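Cables, screws and a Sunday-sort of service

I said in the last post that I would write up how I look after the two-arm cell at Dillcombe, as a few people had written in asking. It is a small cell and there is nothing clever about the way I do it, but I keep to the same order each time and that has saved me a lot of hunting.

The cell is one rail with two arms bolted to it. Each arm has a camera at the wrist and a parallel gripper, and there is one fixed camera looking over the whole floor. The rail came from Kang and the control software is Flislow, which I like apart from its habit of forgetting the port names after an update. Everything else was bought in bits or made here.

I start with the power off and go over the cables by hand. The long run to the wrist is the one that wears. It has to be slack enough for the arm to reach full stretch and still not hang where the other arm can hook it. I move each joint slowly to both ends of its travel and watch the loop as I go. If it pulls tight anywhere I let out a little more at the base and try again. I had it too tight for the whole of the first winter and went through two connectors before I worked out what was pulling on them.

Then the screws. The ones at the wrist shake out first, then the camera bracket, then the shoulder. The base bolts have never moved, but I put a key on them anyway. I use a short hex key so I can't lean on it – the holes in the bracket are easy to strip and I have a drawer with the proof. A dot of paint marker across the screw head and the part next to it shows up any turning, and I redo the dots when they get scruffy.

The fingers are next. They take most of the knocks and they are the cheapest part to replace, so I don't fuss over them. I wipe them with a damp cloth, look into the corners of the pockets for splits, and close them by hand to see that they meet all the way along. If there is a wedge of daylight at one end, a finger has gone on crooked. Loosen it, close the gripper, tighten it again while it is closed. I keep a spare set in a tub with the screws already sorted. The set that is on now has done a little over 2000 closes by the Flislow counter, and I will swap it at the next service whether it looks tired or not.

After that the power goes back on and I wait for the lights on the boards before I open the software. I used to rush this and then spend an age looking for a fault that was only a servo still waking up. Once everything answers I send both arms home and read off the joint angles. I write them in the notebook with the month at the top. A joint that has crept since the last page gets its zero set again.

The wrist cameras get a proper check too. Clean the lenses with the soft cloth, nothing sprayed on. Then I bring the arms in until one wrist camera can see the other gripper, and look at the live picture for smears or a tilt. It is a handy view for finding a loose bracket, as you can look at one arm closely without putting your head in the cell. I do it both ways round.

The last thing is a slow run with real objects. I keep a box of odds and ends for this, mostly small things with lids, catches and locks, as they show up a poor alignment far sooner than a foam block does. I run at 20 per cent speed with my hand by the stop button. If a finger comes in a few millimetres out on a padlock you see it straight away. When the slow run is tidy I go up to 48 per cent, and I have never needed to go faster than that in this cell.

A full service takes me a morning. I do one every 500 runs, and the cables and fingers get a quick look in between. The August one was the first in a long while where I changed no parts at all, though I did have to do the left zero twice after typing it in with the sign wrong.

Next job is the rail. Dotine sell a softer end stop that should fit the channel, and I have a pair on order.
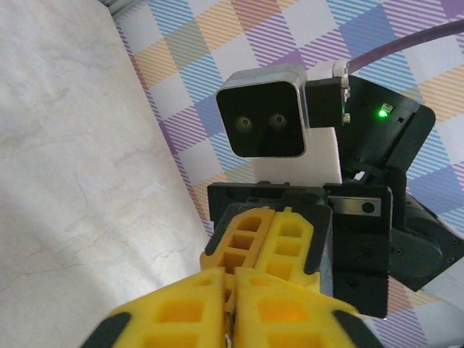 Checking over the rig, with the grippers brought in close.
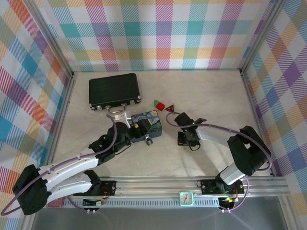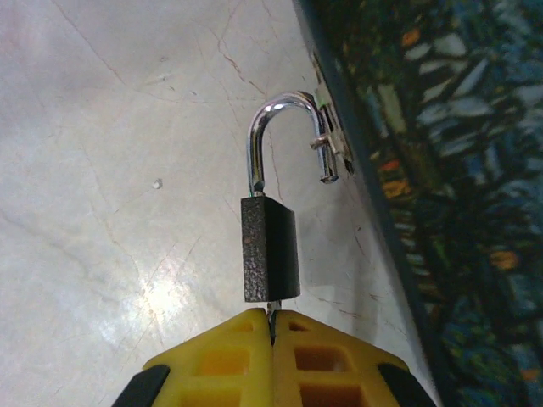 Do you need to set the zero again every time you take a gripper off?

Only if the wrist joint has turned while the gripper was off. Taking the gripper off its mount and putting it back doesn't change the zero by itself, so I read the joint angles at home before and after, and if they match the notebook I leave them alone.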